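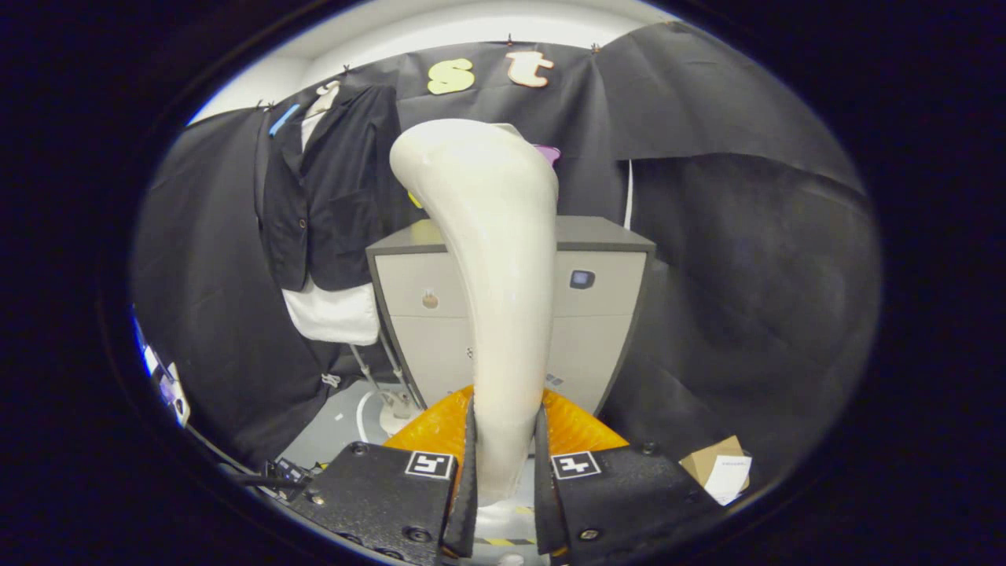

Figure 6.1 Curved white object held between two black gripper fingers.

Chapter 6
Continuity in the Linked Series
Shivam Bansal

6.1 Scope of the chapter

Chapter 5 dealt with the single novel as a closed unit. Most popular fiction sold today does not come in closed units. A reader who finishes one book is offered another with the same setting, the same family or the same workplace, and the writer has to decide how much of the first book the second one may assume. The present chapter treats that decision as a technical problem. It does not discuss whether a series ought to be written, or how one is marketed; for the latter see Chapter 11.

Three terms are used throughout. A serial carries one plot across several volumes, none of which can be read alone without loss. A linked series gives each volume its own plot and its own central couple or investigator, and keeps the setting and secondary cast. An open series keeps the same lead character and starts a new plot each time. Mixed forms are common, and the terms describe volumes better than they describe whole series. Gelen, for example, begins as a linked series and becomes a serial from its fourth book onward.

6.2 The carried fact

A carried fact is any statement established in one volume that a later volume must either repeat or leave undisturbed. Eye color, dates of birth, the layout of a house and the outcome of a quarrel are all carried facts. So is the knowledge each character holds at the end of a book, and this last group causes the most errors. A writer will remember that a sister moved away. It is harder to remember which of the neighbors had been told.

The working list kept for the Cladby novels shows the scale of the task. At the close of the first book it ran to 26 entries for the lead couple and 18 for the rest of the town. By the final book the full list held 1,052 entries, most of them minor – shop hours, the names of dogs, the color of a front door.

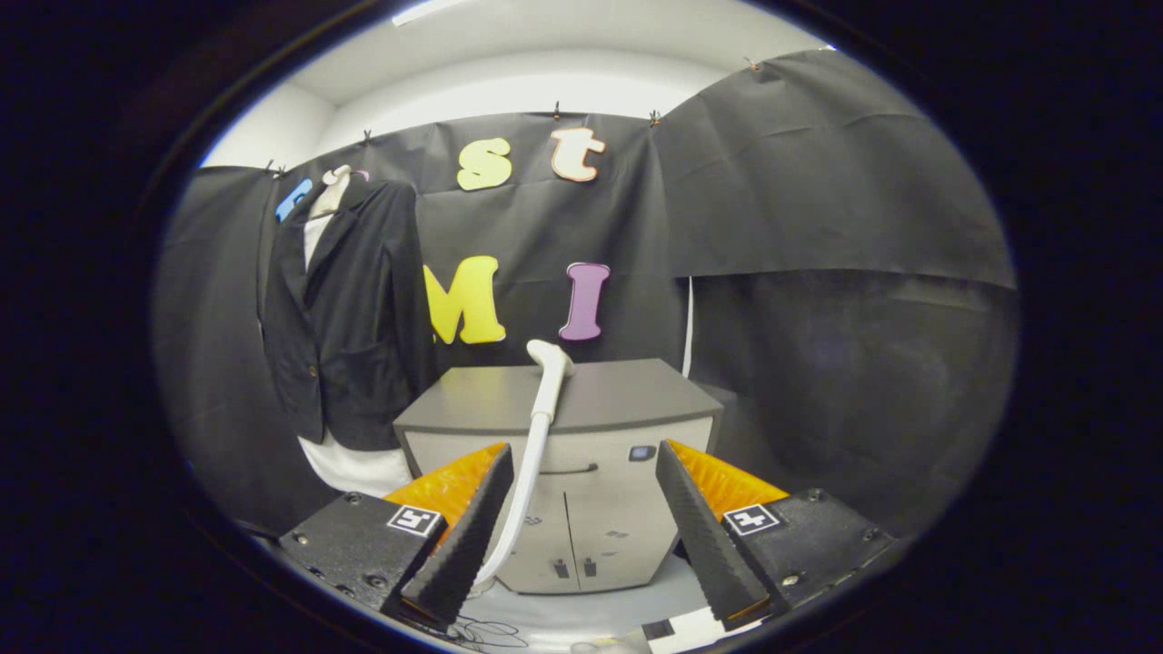 Not every entry needs the same care. A fact is load-bearing if a plot turn depends on it, and decorative if it does not. Decorative facts may drift a little without harm, although regular readers will notice and some will write in. Load-bearing facts may not drift at all. The difficulty is that a decorative fact can become load-bearing several books later, when the writer finds a use for it. The side gate in Drandora is mentioned once in the first volume and opens the whole plot of the third.

6.3 Recap and its cost

Once a carried fact is needed, the new reader must be given it and the returning reader must not be bored by it. The usual allowance is 2,000 words of recap in a full-length novel, spread over the opening chapters. Tamayo, whose method is set out in Section 6.5, places nearly all of it in dialogue between characters who disagree about what happened. The two readers are then served by the same lines: one learns the event, the other learns how it is now remembered.

Exercises on recap are given at the end of Section 6.4. Students should have the opening chapters of a second or later volume at hand before starting them.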